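Where the Fee Goes: What Students at Jomodthorpe Think They Pay For
Project report, second-year policy module

Why I picked this

I started this project because of an argument in a kitchen. One of my housemates was sure that the student services fee paid for the library, another one said it went to the sports center, and I said (very confidently) that it was for the buses. We were all wrong, or at least mostly wrong, and I thought – well, there's my topic!

Jomodthorpe charges every full-time student a services fee of 500 dollars a year on top of tuition. It shows up as one line on the bill. If you want to know what's in it you have to go into the billing portal, open the August statement, and click a tiny link that says "components." I had been a student for a whole year before I found it.

What I did

I put together a short online survey and sent it to the mailing lists for the Ruken and Wuten residence halls, which come to some 1000 students between them. I asked people what they thought the fee was, what it paid for, and whether they'd ever looked it up. Then I did a few longer chats in the Borkowska building, mostly in the lounge outside the labs, where people have time to kill before class and will talk to you about pretty much anything.

The chats were way more useful than the survey. In a survey people tick "somewhat satisfied" and move on. In the lounge they tell you about the gym membership they never used and the printing credit that ran out in October, and then they ask you what the fee is really for and you get to feel like an expert for a minute.

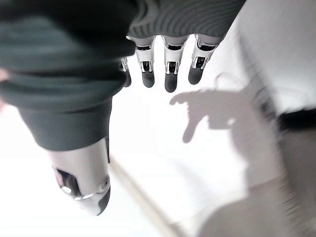
What people told me

Most of the people I talked to had no idea how the fee was split up. A lot of them guessed it was much bigger than it is. One student in Wuten told me it was 2000 dollars and was pretty mad about it, and when I showed her the statement she was still mad, just a little less.

The actual split has 3 parts: health and counseling, campus transit, and something called facilities renewal. That last one got the strongest reactions. Students in Ruken said they hadn't seen anything renewed, and a couple of them brought up the laundry room, where the dryers have been bad since before any of us moved in. I looked into that and it's a housing cost, so the fee has nothing to do with it. I can see why people mix them up, though, because both charges come on the same bill.

Commuter students were annoyed about something different. They pay for the campus shuttle, but the last one leaves at 9:30 p.m., and evening labs in Borkowska often run past that. I hadn't thought about this at all before I started, and it ended up being my favorite part of the project.

Problems with my method

My survey only went to two halls, so commuters are barely in it. I only heard from them because I happened to be sitting in the right lounge. I also wrote one question badly – "Is the fee fair?" – and people read it as asking about tuition in general. I left those answers out.

What I'd suggest

Put the three parts of the fee right on the bill, with the dollar amounts, so there's no link to hunt for. Run one later shuttle on lab nights. And if I did this again I'd skip most of the survey and spend the time talking to people, starting with the ones waiting at the shuttle stop.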